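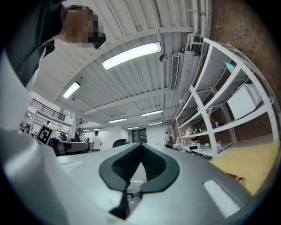 Notebook, kitting cell, February

Neden line, week two with the gripper on the small parts shelving. Present: Escobar, Vrettos, me for the afternoon.

Target is 400 picks a shift from the tall rack by the brick wall. We got almost there before the 3:00 break, then lost time on bin changes. The finger pads hold the small boxes well enough. Thin bags are still a problem – they fold under the rim and the pick has to be repeated by hand.

Changes to the job so far:
- Pickers no longer walk the rack. One person stays at the bench and clears faults.
- Bin labels must face out. Purificación's crew used to go by memory and did not need them.
- Restock moves from start of shift to whenever a bin runs down, so someone is interrupted 8 or 9 times a day.

The last one is the main complaint. Purificación logged the interruptions herself and wants restock given to one named person per shift. I agree. The old Clameck schedule assumed everyone was at the rack anyway, and no hours were ever set against it.

Ifigeneia asked whether fault clearing counts as operator grade work under the Stamatopoulos agreement. I do not know. It needs reading before the second shift starts. Two people have already asked me about pay and I had no answer for them.

Less reaching to the upper shelves, reported by both shifts. Less talk as well, reported by one.

Pads: swapped the worn one, spare is in the Unico drawer. Order more. Try the lower grip force setting on bags, 100 cycles, log every miss with the bin number.

Open: who signs for mispicks when the cell did the picking. Currently the form has a line for a name and people leave it blank.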